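Seldale desk class promises a tidy table in 10 minutes

December 2025 -- Trustetti, the home-organizing outfit that opened in Seldale in September, says its new class can teach anyone to clear a table in 10 minutes. The fee is 48 dollars. Milan De Haan, who runs it, says the method works on "any surface in any home." That is a big claim for a small table with a checked cloth, a desk lamp and a plastic bottle lying on its side.
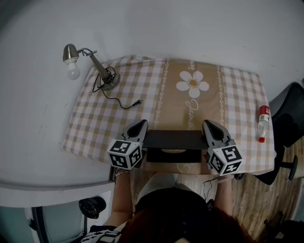
What the fee covers

Students get 2 sessions and a printed sheet. The sheet tells them to group things by use, coil every cord and put back only what they need. Most parents hand out the same advice for free.
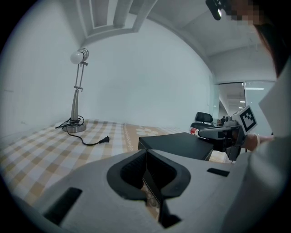 De Haan says 800 people have asked about the class, but he would not say how many have paid. He also could not say how long the tables stay clear once students go home. Cords get a whole page of the sheet, and a lamp cord that snakes across the cloth to a loose plug is the sort of thing it means. Whether that page is worth the money -- or any money -- is another matter. Rocha, a rival firm, plans a shorter class at the Stornell building and has not set a price.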